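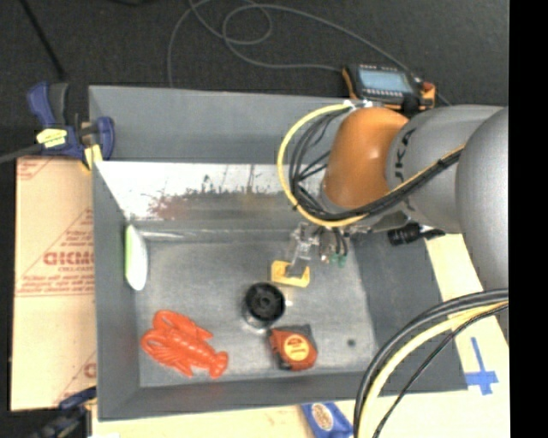 Notes for the Sunday slot – allotment talk, Trerkside hall
Keep to 30 mins. Water on the lectern. Speak UP.

Start
Hello, thanks for coming out. Name, plot 7, bottom end by the ditch.
Talk is on compost. Specifically why mine was terrible for so long and what I do now.
Ask who has a heap. Ask who likes their heap. (Wait for the laugh, if none move on)

How I started
Took over the plot in July. Wrong time, everything waist high. Cut it all down, piled it up, thought that was a heap.
Wet green stuff in a lump. Went slimy. Smelt like a drain.
Next door, Duyên Sầm, leaned over and said where's your brown? Did not know what she meant. Nodded.

Greens and browns
Greens – grass, peelings, weeds before they seed, coffee grounds, spent bean plants.
Browns – cardboard, dry leaves, straw, chopped woody stems, egg boxes.
By eye, at least as much brown as green. More brown if it's been raining.
Torn small. Whole boxes just sit there like boxes.
Take the tape off!! Still finding tape.

Air
Turn it. Fork to the bottom, outside to the middle.
I do it when I remember. Every couple of weeks in summer, hardly at all in winter. Don't pretend otherwise, someone will ask.
If your back's bad – bit of drainpipe with holes down the middle of the heap, some air gets in that way. Slower but fine.

Water
Squeeze test. Handful, squeeze. Should feel like a wrung out cloth.
Drips = more card. Crumbles = a can of water over the top.
Lid or old carpet. Not foam-backed carpet, it falls to bits.

What not to put in
Bindweed root. Couch grass. Anything with white rot, so no onions off the bottom beds please.
Cooked food, meat – rats. We have the ditch, we have rats already, no need to lay on supper.
Say about the "compostable" bags. Mine came out of the heap looking the same as they went in.

Hot or cold
Hot heap – build it all in one go, big, a metre each way. Steams in the morning, lovely.
Cold heap – add as you go. Takes a year. Most of us do this. Nothing wrong wiht it.
Hot kills more seeds. Cold doesn't, so you get tomatoes coming up in the carrots. I leave a couple.

Using it
Dark, crumbly, smells of woods. Bits of stick ok, chuck them back in the new heap.
Spread it on top in autumn, don't dig. Worms take it down.
Sieve only for seed trays. Did the whole lot once, never again, lost a weekend.
Squashes straight into the old heap – best crop I've had.

If time
Leaf mould. Black sacks, holes, behind the shed, forget for two years. Skip if over.

Questions
Probably: wood ash (little bit, dry), dog mess (no), worms (they come by themselves, dont buy them for a heap).
Shredder – ask at the hut, bring own goggles.
Tea after. Put the chairs back.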